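Last updated: Thursday, September 21, 2023

Notebook — hand demos, marker capping task

Picked up where we left off before the bench was moved. The table is against the wall now, which gives us a plain backdrop and less clutter at the edges of the head camera view. Tonantzin Figueroa set the camera height in the morning and I left it alone all day. If anybody bumps the mount, write it in here with the time, even if it looks fine afterward.

Goal for the day was 40 usable demos of the cap task by bare hand, no gloves, no teleop. The teleop set is a separate job and goes on the Skostura arms later. Hand demos first, because they are quick to collect and we want to know how much of the motion carries over before we spend operator time on it.

Task as we have it written: marker lying on the table near the whiteboard, cap held in the other hand, bring the two together over the table, seat the cap, set the marker down. Start each take with both hands in view. End each take with both hands flat and still for a two count. The still part matters for the segmenter, which cuts the recordings on hand speed and was eating the last bit of every take in the previous batch.

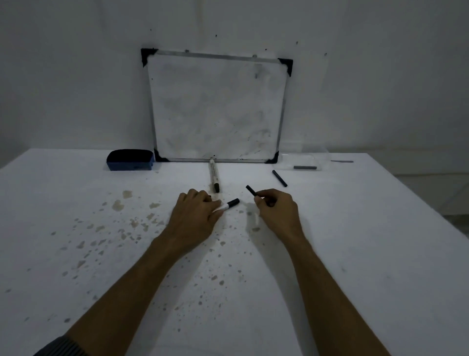 Left hand on a marker, cap in the right. Board and eraser left in place behind.

We argued a little over whether to keep the board in the setup at all. The capping doesn't need it. Yareli Bañuelos wants it there so the same layout can be used for the wipe task and the write task, and so the policy doesn't learn that a cap only ever shows up on a bare table. I agreed in the end. It does mean the eraser and the spare marker have to go back to where they started between takes, or at least near there. I was sloppy with that in the first block and I'm leaving those takes in, tagged "loose reset."

Table surface is stained and I did not scrub it. Lukell asked for realistic surfaces when we sent them the first batch, and the stains give the tracker something to hold onto when the hands are out of view. Same with the board, which has a lot of old ink ghosted on it. Leave it.

Notes on the motion itself:

The left hand does very little in most of my takes. It holds the barrel down on the table and the right hand does all the approach. Yareli does it the other way when she isn't thinking about it, lifting both hands and meeting in the air. Both count as the task. We need to tag which is which, though, since mixing them without a label is probably what made the Magaña run hesitate halfway through the reach. Tags for now are "pinned" and "air."

Fingers cover the cap at the moment of contact in nearly every pinned take. From the head view you lose the cap completely for a short stretch. I tried coming in with the fingertips only, pinching the cap near its closed end, and that leaves more of it showing. It feels slow and a bit fussy. After ten minutes it was fine.

Black cap on a white table is easy for the detector. White barrel on a white table is bad. The barrel mask drops out whenever the hand shadow isn't touching it. Tonantzin suggested a strip of colored tape on the barrel, but then we would have to tape every marker the robot is ever going to see, so no.

Sleeves: wear the same long sleeves for a whole block and push them back the same amount. The wrist estimate jumps when the cuff slides down onto the hand. I reset mine between takes after I noticed it.

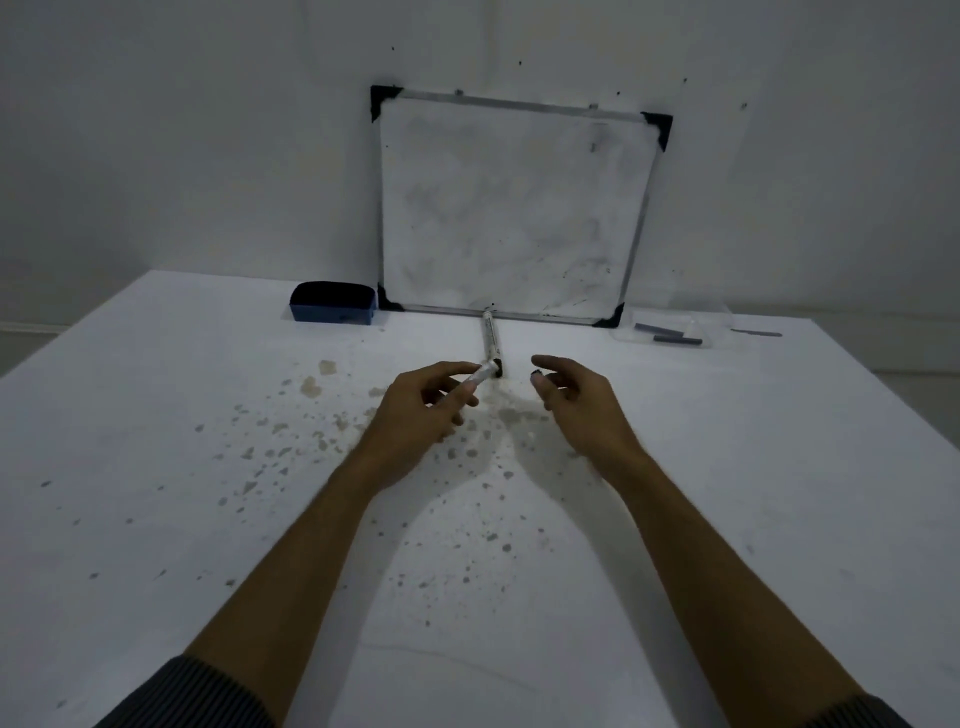

Second block went better once I stopped watching the monitor. If I look at the screen to check that my hands are in view, my head moves, and then the whole take has a slow drift in it that the stabilizer turns into a wobble. Better to trust the start position and check the recordings afterward. I put a reminder on the door.

Total for the day came to 27 usable. Rejected takes were mostly the end pose (hands pulled away too soon), plus a few where I dropped the cap and picked it up without thinking. Yareli says to keep the drops in their own folder because recovery is worth having. Moved them to "drops," not counted in the 27.

Disk: the Grurkotmont box filled up during the second block and the recorder stopped without a warning. Lost one take, no idea which tag. I cleared 600 GB of old depth recordings that were already backed up. We need a free space check before each block, in the start script, so it can't be skipped.

To do
— finish the remaining takes, air style first, I have too many pinned
— fix segmenter threshold so the still part survives
— free space check in start script (me)
— second demonstrator, left-handed if we can get one
— teleop version on the Skostura arms, planned for November, same layout

Open question for whoever reads this: do we want the final push with the thumb on the end of the cap, or is a squeeze good enough? The gripper can't really do the thumb thing. I have been doing whatever comes naturally, and it would be easy to change now and annoying to change later.

Comments

Yareli Bañuelos: Squeeze. If the gripper can't do the thumb push I would rather not have it in the set. Keep the ones you have but tag them.

Tonantzin Figueroa: Camera height is written on the back of the mount in pencil. Please don't retighten the lower screw, it's already stripped.

Yareli Bañuelos: Also I can do the air takes. Leave the markers out.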